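The sheet went down on the table in June, and it is still there. I put it down for one afternoon, to do some gluing, and I was going to fold it up afterward and put it back in the closet like a person who folds sheets.

I should say which table, because we have two and only one of them matters. The one that matters is the pale wooden one with the rounded corners, bought secondhand in Stundstead from a couple who were moving somewhere with built-ins. I carried it up the stairs with Vichien Thammasiri at the other end. Vichien has opinions about tables. His opinion about this one was that it should never under any circumstances be used for anything, and certainly not for projects, and he said so on every landing.

So I got the sheet.

## What a sheet is supposed to do

The theory of a sheet is that it takes the damage. You spill on the sheet, you drag things across the sheet, and underneath, your table goes on being the table you paid too much for. It's the same theory as the plastic on my grandmother's couch, and I mocked that couch for most of my childhood, so I've had some time to think about this.

In practice you get fond of the sheet. At first I was careless with it, which was the whole idea. I set mugs on it. I drew on it once, by accident, when I was ruling lines on paper and ran off the edge. I wasn't bothered at all. Then sometime during the summer I caught myself sliding a coaster under my coffee to protect the sheet that was protecting the table. I have thought about putting something over the sheet. I have priced it.

The other trouble is that it doesn't fit. It came from a bed, and beds and tables have never agreed on anything. If I line it up with the near side there's bare wood along the back. If I pull it to cover the back, the left side goes naked, and that happens to be the side where I keep the glue. I've tried it turned sideways. I've tried it folded in half, which gave me a very well-protected half of a table.

## Wash day, allegedly

The obvious answer to a dirty sheet is the washing machine. To wash it I'd have to clear the table, and to clear the table I'd need somewhere to put the things that are on the table, and the only flat surface big enough is the other table, which is where we eat. You see how a person gets to September.

I did clear it, finally, last weekend. It took 52 minutes, timed on the oven clock because I wanted it on record. Seven pencils went back in the jar. There was a bag of screws from the Dorkero shelf, and the shelf has been up on the wall holding books since last year, so I'd rather not know what those screws were for. I found the instructions for the Klinhom lamp under a magazine and read them all the way through for the first time. I've been turning it on wrong.

What I had left was a white sheet with the summer written on it. A couple of thin blue lines, a few dark specks, some brown marks I'm choosing to call coffee. I stood there with my hand on the corner, ready to pull the whole thing off and walk it to the machine.

Then I thought, well, it's clear now. It would be a shame to waste a clear table.

The black tray-like base with the wood-grain panel went back on first, over on the right, because that's where it lives, and once it was there the rest of the job seemed to lose its footing. Vichien called while I was standing there and asked how the table was. I told him it was in perfect condition, and I believe it is. I haven't seen most of it in months.

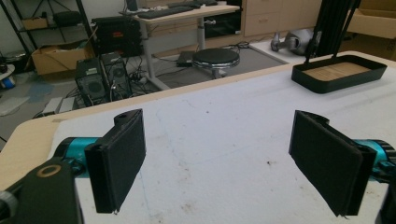
## Things I looked up instead of doing laundry

Oilcloth comes by the yard and smells, according to the reviews, "strong at first." How long first lasts is a matter of real dispute. One woman wrote that she'd had hers airing out on the porch and then they sold the house.

Cutting mats big enough for a whole table exist, but they cost more than the table did. The fabric place in Stitisden will hem a cover to size if you bring in the measurements, and they want the radius of the corners. I have held a saucer against the corner. I have held a bread plate against it. It's between the two, and I don't own anything between the two.

So for the moment the plan is to flip the sheet over and use the other side. Vichien is coming for dinner on the 22nd and we'll be eating at the other table.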